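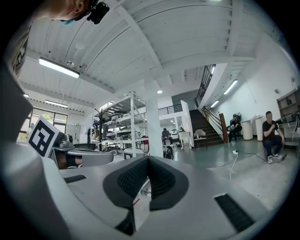
Workshop lighting and shelving, second opinion wanted

rbaert
Taking over the layout of our unit from August. White ceiling, white beams, fluorescent fittings along it. My meter gives 300 lux on the benches and 124 at the foot of the shelving, too low to read a part label without a torch. I want another fitting over the shelves. Minoru wants to move the shelves.
Rianne Baert

Droltville
What height is the 124 taken at? Floor readings beside tall shelving always come out low. Measure on the face of each shelf, vertically, then decide.

rbaert
Knee height, meter flat. I'll redo it. The shelving is the tall white metal sort with perforated uprights, so shelf heights can be changed.
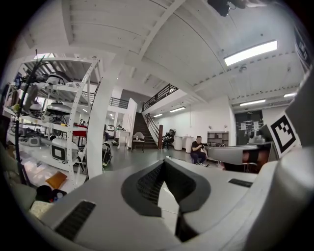
At present the domed pieces have the upper and middle tiers and the boxy unit with the screen is lower down. I would put anything with a screen at eye level and drop the bulky stuff.

mkobori
I still say move the unit. A new fitting means an electrician and a spur off a circuit that is almost full. Moving it 2 metres costs an afternoon.
Minoru Kobori

sirkarstead
Disagree. Tall shelving should be fixed to the wall, and you'd be drilling again. Try new tubes first - old ones lose a fair bit of output.

Droltville
Agree on tubes. Also wipe the diffusers. And get any cardboard off the bottom of the shelving, it only hides what is behind it.

rbaert
Tubes ordered, 3 spares included. Will post vertical readings once they are in.

mkobori
Fine. Shelves stay until then.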